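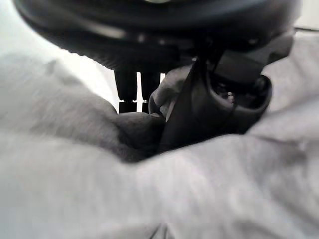

Section 4: Setting the wash programme on your Nerell

Before your first proper load, give yourself ten minutes or so with the machine and a cup of tea. The dial feels a bit stiff at first - it loosens up with use.

1. Turn on the tap and check the hose for drips, especially where it meets the machine.

2. Add detergent to the left-hand drawer. Fabric softener, if you like it, goes in the little compartment marked with a flower.

3. Turn the dial to your programme. Everyday Colours is number 11, and it's the one most households end up using all week long.

4. Choose a spin speed. We suggest 1000 rpm for shirts and anything with a bit of colour you're fond of.

5. Close the door until it clicks, then press Start. The light will blink while the drum weighs the load, so please be patient with it!

Note: If you've fitted the Vustby water filter, rinse its cartridge every February, or sooner if your water is hard.

Caution: Never force the door while the lock light is on. Wait until it goes out, even if the drum has stopped turning.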